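Week 5: Writing the Short Report

Most of you will write reports for people who do not want to read them. Plan for this. The manager at Prata who asked for your findings has a stack of them, and yours is the one between her and lunch.

Start with the answer. Wouter Van Dijk's memo on the Lovport ferry schedule (in your packet) runs to 2,152 words, and the recommendation turns up on the last page, in a footnote. It is a good recommendation. The ferry still leaves at the old time.

Before you type anything, write your main point by hand in one sentence. A pen slows you down, and some sentences deserve to be slowed down until they stop. If you need a second sentence, you have two reports or none. 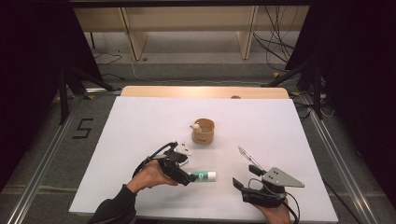

Cutting

The limit for the October assignment is 2,000 words. It is a ceiling, though every year a few people treat it as a fundraising goal. Things that can usually go:

The history of the problem, unless your reader missed it.
Any sentence that announces the next sentence.
"It should be noted that." Note it.
Adverbs you added at 2 a.m.

Compare the two Wovbridge summaries on the back page. The first takes 58 words to say that the bridge needs paint. Mark what you would remove, and bring your marked copy to section.

Reading for next time: the Skernell complaint letters, all five. Pay attention to the third, where the writer gets a full refund without once using the word "unacceptable."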